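Two arms on a table in Costa, and one very patient phone

January 1, 2020

I spent the last afternoon before the holidays in the shared workshop in Costa, and I came home with sore feet, a pocket full of cable clips and a strong wish for more table space. If you've been reading along since April you know the Nillness build, the two-armed tabletop robot that Settimio Mancuso and Morena Pellegrini have been putting together in the evenings. Well, it has both its arms now! They went on the rail before Christmas, and I got to hang around and ask annoying questions.

Quick recap for anybody new. Settimio started with one arm and a clamp on his kitchen counter, and his family put up with that for a while (they eat there, after all). Then he moved the whole thing to the workshop, Morena saw it, and by the next evening she was redrawing his cable plan on the back of a receipt. She does the wiring and most of the software, he does the mechanical side, and they argue about screws a lot.

The job they've picked for it sounds tiny: plug a charging cable into a phone. One arm minds the phone, the other one picks up the cable and brings the plug over. I do it half asleep every night. For a machine it's kind of a nightmare, mostly thanks to the cable, which never lies the same way twice and flops wherever it likes once you grab it.
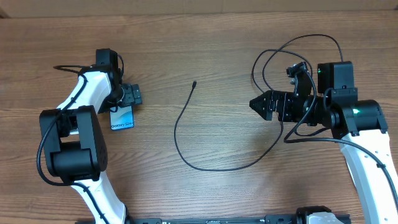 Photo: Morena Pellegrini / Nillness build log

The phone on the left is a Galaxy S24+, going by what it says on the screen, and the thin cable in the middle is the stuff of Settimio's bad dreams. "I can bolt down everything else on this table," he told me. "That thing just does what it wants." He wanted to tape part of it down for the early tries. Morena said no, and I'm with her, although I wasn't the one who had to stay late.

Both arms hang off one black rail along the edge of the table, and that rail is the part Settimio is proudest of. The first base was two separate plates, and every time someone leaned on the table the arms drifted apart a hair and all the measurements were off. With the rail you set the spacing and it stays set. He got it from Monerlow, the surplus place out by the train yard, for 85 dollars, which he thinks was a steal and Morena thinks was 85 dollars.

Then there are the cables, and oh boy, are there cables. The white links have little black clips on them to keep the wiring close, and further up, at the wrists, it loops out pretty freely. That slack is on purpose. The right arm used to have a much tidier run, and it tugged at its own wrist whenever it reached across the table, so Morena let it all out again. It looks messier and it moves better, and I've stopped teasing her about it.

The grippers will probably change once more. Settimio has been trying ridged fingertips, and he has a box of older ones that he wouldn't let me throw away. A smooth pair let the plug spin around like a little propeller. A rubbery pair gripped so well that the arm didn't want to let go, and I have to say I enjoyed that version most of all.

On the software side they're using a motion package called Clustetis, which a friend of Morena's wrote and which comes with hardly any instructions. She has been filling in a notebook as she goes and plans to type it up for other people who want to try a two-arm build at home. I asked if I could have a look and got a page that said "DO NOT CHANGE THIS" with no hint as to what "this" was. So that needs some work.

The plan for the winter is to run the cable job 100 times in a row and write down every miss, with the phone put down a little differently each time. They're not promising a number. Settimio guesses half will go right, Morena guesses fewer, and there's a pizza riding on it. Until then it's short practice runs at low speed, with one of them always sitting next to the power switch.

If you'd like to see it move, the workshop is open to visitors again once the holidays are over, and they're usually at the long table in the back from dinnertime on. Bring your own chair if you can, we're short on those. And if you have any more of those small black cable clips lying in a drawer somewhere, please bring them too, because I just found a whole handful in my coat and I'm going to have to give them back.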